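Princess Sebastian
November 2018

ok so who wants to hear about the great dish soap incident. Thread, because I'm home and bored and the kitchen smells like fake apples

1/ I decant our dish soap. I buy the big refill jug from the Zurnico outlet and pour it into a little pump bottle by the sink, and I feel very smug about it every single time. Well, last night the jug slipped while I was pouring. Green soap, everywhere!!

2/ If you've never spilled concentrated dish soap, a word of warning: do NOT start with water. I started with water. I had foam up to my elbows and down the front of a drawer, and I'm pretty sure there's still some inside the silverware tray

3/ So I called my aunt Ľubica, who cleaned offices for 30 years and has seen every kind of mess. She said put the sponge down, get a dry cloth, and push the soap into a pile first. Scoop up what you can, wipe after that. Water goes last and you only need a little

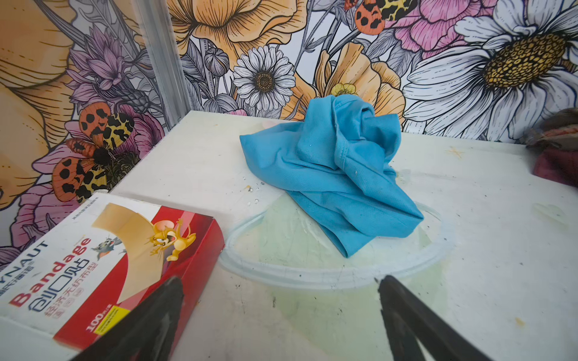 4/ Cloths are a whole topic with me. I used to go through paper towels like crazy until I bought a pack of cotton ones for 7 dollars, and now I'm a cotton person for life. For anything slippery I like to bunch the cloth up in a mound like the blue one there, so I have lots of folds to turn to when one side gets gross. A good hem helps too, the cheap ones without a hem fray on me after three washes

5/ Other thing I learned: anything sitting on the table is in the way. Lids, mail, the Tom and Jerry bandage box, all of it. Soap creeps under a lid and just stays there until you pick the lid up a day later and it's glued down. Move everything FIRST

6/ Vratislav from work says salt kills the foam. My neighbor says vinegar. I tried salt on the drawer front and the foam did go down, but then I had salty drawers, so that's up to you

7/ Final rinse: damp cloth, wring it, damp cloth again, then a dry one. I did the floor in socks and do not recommend it. Almost took out the cat's water bowl

8/ The soapy cloths need a rinse in the sink before they go in the washer. Don't skip this. I skipped it back in February after a much smaller spill and got suds coming out of the detergent drawer

9/ Anyway I still have half a jug left. Buying a funnel tomorrow, taking recommendations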